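Lists > Benchtop Arms > Grippers and Fingers > Re: which fingers for thin stuff?

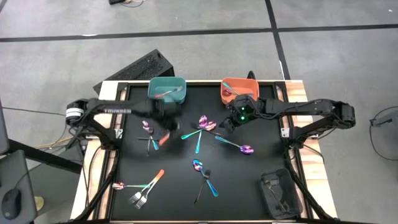 Cutlery sort, both arms going, left gripper on the move.

Hi all,

Irena Olszewski wrote on Monday, December 13, 2021:
> Has anyone run the Driretti fingers against the Burkano ones on
> thin, shiny parts? We've got the Burkanos on our pair and they're
> lovely on blocks but hopeless once something lies flat. Also curious
> whether you'd bother swapping both arms or only one.

Yes! Been at it since August, on and off, and cutlery is the meanest test I've found (forks crossed over spoons, coloured handles, shiny bowls, the lot). We did 193 picks with each set, same bench, same controller settings, everything going into the tubs.

Burkano dropped or missed 57. Driretti dropped or missed a good deal fewer, but I stuffed up the log for one afternoon so I won't quote you a figure I can't back. Where it shines is a handle lying flat on the black top, the tip gets under it without scraping. Where it's rubbish is two forks side by side, it grabs the pair every time and then lets one go halfway over. The Burkano pads are fatter and just shove them apart, which I reckon is luck more than design.

As for one arm or both, do both. I tried mixed for a week and spent it all fiddling with the closing force, 2 on the left and 5 on the right in the Escobar settings page, and kept forgetting which was which.

Oh, and the rainbow-finish spoons are a pain for the vision side, the colour shifts as the arm comes over. If anybody at Trotdale has sorted that, please yell out. I'm happy to post my config if you want it, Irena, only it needs a tidy first.

Cheers,
Mick

3 replies | 4 shares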